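Erkirel Airfield
Flight Safety Group
Minutes of the meeting held on 29/12/2009 in the briefing room

Present: chair, secretary, airfield operations, air traffic services, engineering, training squadron, fire and rescue, ground handling contractor (Vindow).
Apologies: meteorological office, Ekari detachment.

1. Minutes of the last meeting
Accepted with one correction. Under item 5, "runway 20 threshold" should read "runway 20 displaced threshold". All copies to be amended by hand.

2. Matters arising
2.1 Windsock, north side. Replaced. Closed.
2.2 Radio check procedure for vehicles entering the manoeuvring area. Draft issued to sections. Air traffic services asked for the wording of paragraph 4 to match the local flying orders. Secretary to reissue.
2.3 Fuel bowser earthing leads. Two leads failed the resistance test and have been withdrawn. Replacements on order. Open.

3. Occurrence reports
3.1 The group reviewed the reports received since the last meeting. 42 reports were logged, of which most concerned birds or loose articles.
3.2 Canopy caution light on taxi. The aircraft returned to the stand. Engineering found a microswitch out of adjustment and checked the rest of the fleet. One further switch was reset. Closed.
3.3 Altitude deviation of 300 ft on the instrument approach. The student had set the regional pressure setting in place of the airfield setting. The instructor corrected the error before the final fix. The training squadron will add the item to the approach brief. Air traffic services confirmed that the correct setting was passed and read back.
3.4 Tow bar shear pin failure on the south apron. No damage to the nose leg. Vindow reported that the pin fitted was of the wrong grade. Pins of both grades had been kept in the same drawer. They are now kept apart and tagged.

4. Bird control
Activity was normal for the season. Grass length on the western side remains below the agreed figure after the late cut. Airfield operations proposed that the first cut of next year be put back to May. Agreed.

5. Arrestor gear
The annual inspection was carried out by Jurčo. The tape on the east unit showed edge wear over a short length and was cropped. The brake pressures were within limits. The report recommends that the pit drain be cleared before the spring. Airfield operations to arrange.

6. Apron markings
The stop line at stand 3 has worn away. Repainting needs a dry surface and a closure of the stand. Ground handling asked for 200 m of the adjacent vehicle lane to be painted under the same closure. Training squadron had no objection if the closure falls on a non-flying day.

7. Fire and rescue
Response times in the last exercise were within the standard. The foam tender is due for its pump test. Cover will drop by one category during the test and a notice will be issued.

8. Any other business
The Ekari detachment has asked for a copy of the crash map with the revised grid. Secretary to send.

9. Next meeting
To be notified by the secretary. 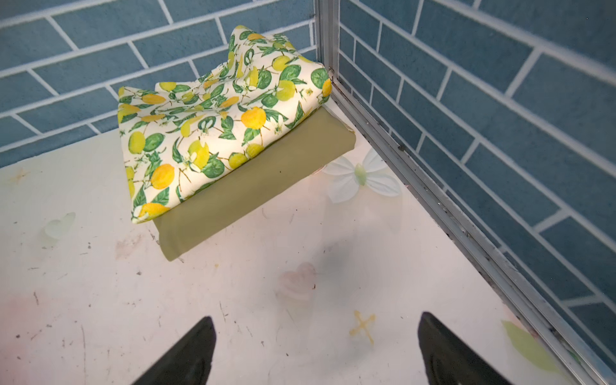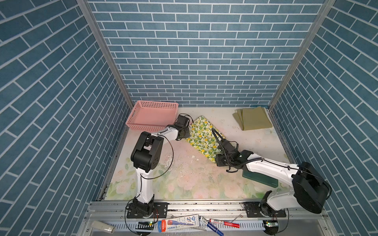 Patterned cloth and olive cloth, two views.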